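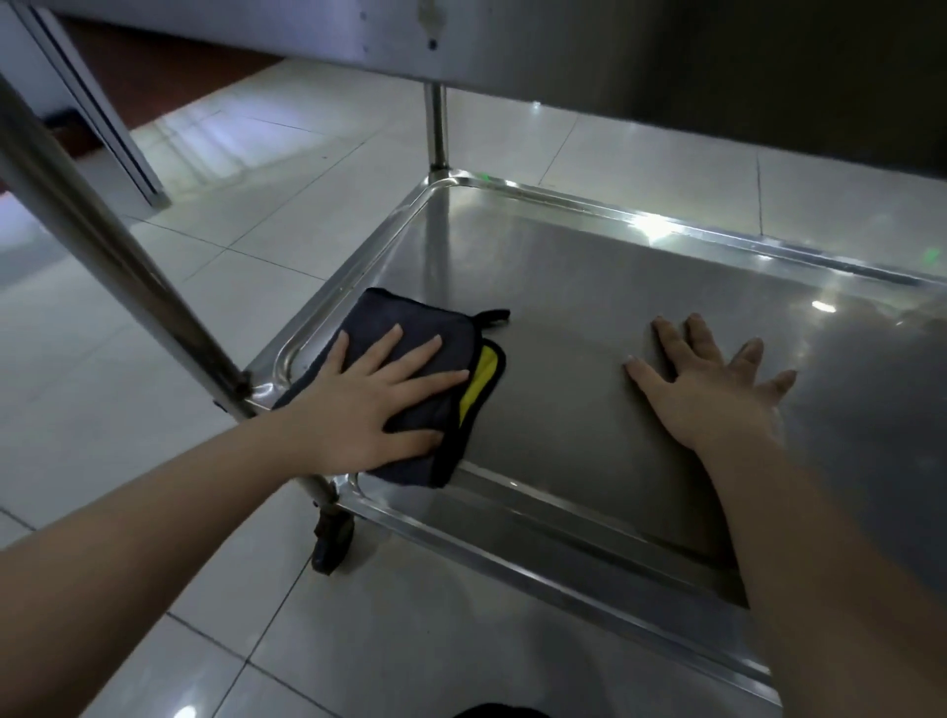

Unit 3: Wiping down shared carts in a robot work cell

Apr 20, 2025
By Jayanthi Achari

Scope. These notes cover cleaning by hand on steel carts that a mobile robot also uses. Site rules at Vostgate take priority where they are stricter.

3.1 Before reaching in. Put the robot in protective stop and confirm the state on the pendant. A paused program does not count as a stop. Set the caster brakes if fitted.

3.2 Lower shelf. Fold the cloth and press it flat on the metal, one hand wiping, the other palm-down on the shelf to steady it. Keep your head clear of the upper shelf. Work from the far rim toward you.

3.3 Cloths. Microfiber only – no abrasive pads. Lint on a rim can upset edge detection, so check the corners last.

3.4 Return to service. Hands and cloth out, cart back on its floor mark, then reset from outside the cell. The reset must be a separate action from the restart.

3.5 Records. Enter the cart number and your initials in the cell log. Faults go to Dinesh Pisharody.

Reading for next unit: Arkix cell manual, section on speed limits (300 mm/s near people).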